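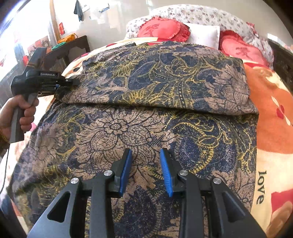

Telma Insaurralde objects to the word "duvet" being used for anything with a filling, and her complaint is a fair place to begin, as the trade has never agreed on where a duvet stops and a quilt or comforter starts.

Reference > Household > Bedding > Duvet

Print this article | E-mail this article

A duvet is a soft, filled bed covering used inside a removable cover. A quilt is stitched through its layers and normally goes on the bed as it is. A comforter, in American usage, may be either one, depending on who is selling it. Many beds carry several of these at once, with a blanket on top.

Covers

The cover is a large fabric bag closed at one end with buttons, ties or a zipper. Dense prints such as florals and paisleys are common, often in dark colors like navy. Sellers claim that a busy print "hides wear." It may hide small stains, but thin cloth stays thin whatever is printed on it, and faded patches show on navy sooner than the catalogs admit.

Thread count is another figure to treat with caution. The Hekstead catalog listed a cover at 185 threads per inch and a costlier one at 50 percent more, without saying how either had been counted.

Folding

Three ways of leaving a duvet on a made bed are usually described:

Flat — spread to the pillows, with nothing turned back.
Turned back — the top edge folded down once, leaving the sheet in view.
Folded across — doubled over itself so that the upper layer makes a thick roll across the bed.

The last is said to let the bed "breathe." Florencia Benítez, in a household manual published by Medina, repeated the claim but described no test of it. A folded duvet does leave more of the sheet uncovered. Whether the filling airs any better inside a thick roll is doubtful.

Two people can fold a large duvet faster than one, provided both take corners on the same side. Shaking it first moves the filling back toward the corners.

Decorative pillows

Heart-shaped pillows with ruffled edges, sometimes bearing Chinese characters, are placed at the head of the bed, either alone or beside ordinary rectangular ones. Red is a traditional wedding color in China, and guides tend to call any red pillow "bridal." That goes too far — plenty are simply bought because someone liked them.

Disputed figures

The Lumosa bedding survey, which drew 2,409 replies, reported that most owners wash their covers every 2 weeks. The replies were not checked, and people are generous about their own laundry.

See also: Blanket, Pillowcase, Quilt

Contact us | Copyright Stimov Reference | Back to top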